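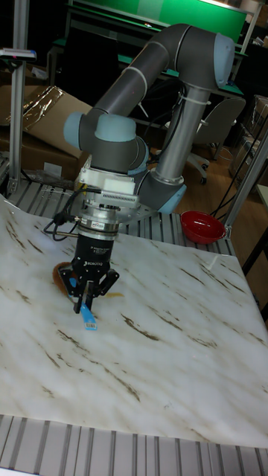

Small blue object in the gripper, over the marble-print sheet.

OK quick one tonight, I have a pie in the oven and maybe half an hour before I need to be standing next to it.

Rhubarb. It's May, the rhubarb is everywhere, people are leaving it on porches. I got two bags this week and I only asked for one. So, pie. And since three of you wrote in about my soggy bottoms after the last pie post (fair), let's do crust first and filling second.

The crust. I was using an all butter crust out of habit. Tastes great, slumps like crazy. My edges kept sliding down into the dish and I kept taking pictures from above so you wouldn't see. Now I'm doing mostly butter and some lard. The lard comes from Barkitz, the little meat counter over in Talwood, behind the tire place. They render it themselves and sell it in tubs that don't seal right so put it in a bag when you get home. Trust me. Car smelled for a week.

What I did tonight:

405 grams all purpose flour
200 grams cold butter, cubed
Big heaped spoonful of lard, also cold
Good pinch of salt, smaller pinch of sugar
Ice water until it holds together, a little splash of vinegar in it if you want

Rub the butter in but stop early. Earlier than that. You want lumps the size of beans, some bigger. Then the lard, then the water a bit at a time with a fork. It should look wrong. Dry, shaggy, crumbs on the bottom of the bowl. Dump it out on plastic wrap, press it into two fat disks, one a bit bigger than the other for the bottom, and into the fridge. An hour is OK. Overnight is better. I did it at 6 am before work so it had all day, and it rolled out like a dream, no cracks except one, which I patched with a scrap and some water.

Do not skip chilling it again once it's in the dish! I skip this all the time. Tonight I didn't. 20 minutes in the freezer while I messed with the fruit.

Now the filling, which is where I've been going wrong for years I think. Rhubarb dumps so much water. You can throw cornstarch at it until it's glue and there's still a puddle. Shih-chieh Chow (hi, I know you read these) told me to sugar the rhubarb ahead, let it sit in a colander over a bowl, then boil down only the juice and pour it back on. So I tried it. Chopped the stalks thick, tossed them with the sugar and some orange zest, walked away, folded laundry, came back to a ridiculous amount of pink juice. Boiled that in a small pan until it went syrupy and the bubbles got big and slow. Watch it, mine went from thin to nearly candy while I was looking for a spatula. Then cornstarch on the fruit, syrup over, stir, straight into the cold crust.

It's bright pink when you do it this way, if your stalks are red. Half of mine were green so it's more of a peachy color. Fine. Tastes the same.

No strawberries in it. I know. I like strawberry rhubarb too, but it ends up tasting like strawberry and I have all of June for that.

My grandmother's cookbook, the reprint of the one from 1852 that I keep going on about, has a "pie plant" recipe that is basically rhubarb, sugar, nutmeg, "bake until done." Love that. No temperature, no time, no thickener at all. I'm guessing it was soup. I did steal the nutmeg though, just a few scrapes, and I think that's staying in.

Top crust: I meant to do a lattice, ran out of patience, did a solid lid with slits. Egg wash, coarse sugar. Hot oven to start, on the lowest rack, on a sheet pan that I preheated in there. The hot pan is the thing that helps the bottom the most. Then turn it down once the edges get some color and leave it be until the juice coming through the slits is thick and slow. Not just bubbling, thick. If the edge is getting too dark put foil on it. I tear a ring out of foil, it always looks terrible.

And then let it cool all the way. I'm terrible at this. Last year I cut into the Festside potluck pie warm, in front of people, and it ran right off the plate and onto Mrs. Chou's tablecloth. She was very nice about it. I'm bringing her one of these.

Scraps: roll them up with cinamon sugar, slice, bake on whatever corner of the sheet pan is free. They're done way before the pie, so set a timer. The kids have eaten all of ours allready.

Someone asked if you can freeze the dough. Yes, disks, wrapped twice, thaw in the fridge. The sugared rhubarb I haven't tried freezing, tell me if you have.

Timer's going. Will add a note in the comments tomorrow once it's cold and I've looked at the bottom.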